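Marikar: slow progress on the arms, rather better progress on the hands

Readers with long memories will recall that Marikar was going to be a two-armed robot that cleared the tables at Tillow after members' lunches. It was going to be doing so by February. It is not doing so, and the tables are in the state you would expect.

The arms came as kits from Utoteck, which packs its screws in unlabelled bags and its instructions in a separate delivery. The first arm went together over a couple of evenings. The second took a good deal longer, having been built by people who thought they knew how after building the first. Both now stand upright, and both can reach the middle of a table. The left one has a shiver at the elbow which we have tried to cure with a new belt, a tighter belt and stern looks. We are fairly sure it is the bearing. We were fairly sure it was the belt.

The part of the job that has gone well is the part nobody put on the original plan, namely the pair of hand-held grippers. The idea is simple enough. You hold one in each fist, you do the chore yourself using only the jaws, and the recording of what you did becomes the lesson the arms learn from later on. A cube on each gripper carries black and white patterns, and the software finds the patterns and works out where each gripper is and which way it is pointing. It means that we can get on with the teaching while the arms are in bits, and they have been in bits rather a lot.

The handles are on version 3. Version 1 was lovely to look at and gave everyone a sore thumb. Version 2 was comfortable and snapped across the trigger, twice, along the same layer line, after which we turned the part on its side on the print bed and had no further trouble. The files for both are still in the project folder under the name "final". Please don't print them.

The marker cubes deserve a word, as they used up most of a month. The first set was printed on glossy paper, and under the lights the software saw a bright smear where a pattern should have been. Matt paper fixed that. We then glued one face on a quarter turn out, and for a whole evening the computer believed the right hand was being held by somebody lying on the floor. If you are making your own, check every face against the drawing before the glue comes out. Leave the white margin round each pattern, too. It looks like waste and one of us trimmed it off, very neatly, all the way round.

As for the lessons, we set ourselves a target of 1,000 recordings and have 1,363 at the time of writing. Before anyone starts clapping, a fair number will have to go. Some have the jaws closing on air. In others the marker cube swings behind the demonstrator's own arm at just the moment something interesting happens. There is a short run in which the bowl is moved along the table by an elbow, and we would prefer Marikar not to learn that. Sorting them is dull work that can be done sitting down with a hot drink, and help would be very welcome.

The chores themselves are modest. Pick a thing up, put it in the bowl, take it out again, put it somewhere else. Soft things are harder than they look, as you can't feel through the jaws how hard you are squeezing, and the first loaf we used was not fit for anything else afterwards. Bananas have turned out to be good teaching material. They are easy to see against a white top and awkward to grip anywhere but the middle, and if the session runs on you can eat one.
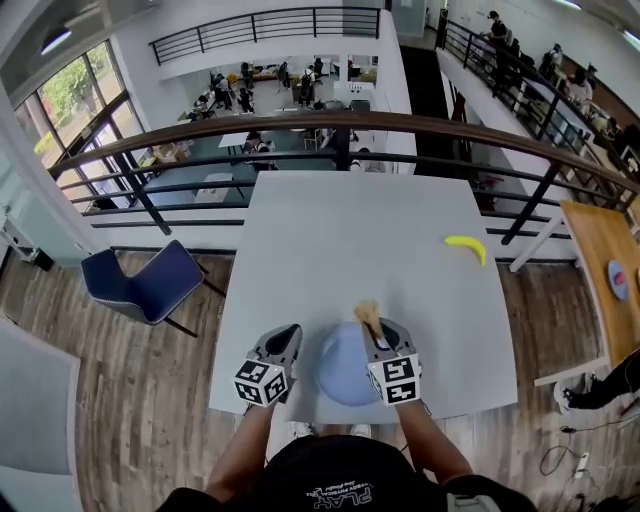
Grippers, bowl and banana on the white table upstairs.

Next job is the left elbow, for which a bearing is on order from Prestico. Once it is in, we will load the first batch of sorted recordings and let the arms try the banana at quarter speed, with a hand on the stop button and the mugs put away beforehand. We'll report back in the next issue whatever happens, though if it goes badly the report may be short.

A few requests in the meantime. If you borrow the grippers, put them back in their box with the cubes facing inwards, as the corners of the paper have begun to lift. Don't wipe the cubes with anything damp. If you find a white marker face on the floor, with a black pattern on it and glue on the back, it is ours and we would like it returned. And whoever has the long hex key from the Utoteck kit, the one with blue tape round the end, could you leave it on the bench by the printer? The elbow won't come apart without it.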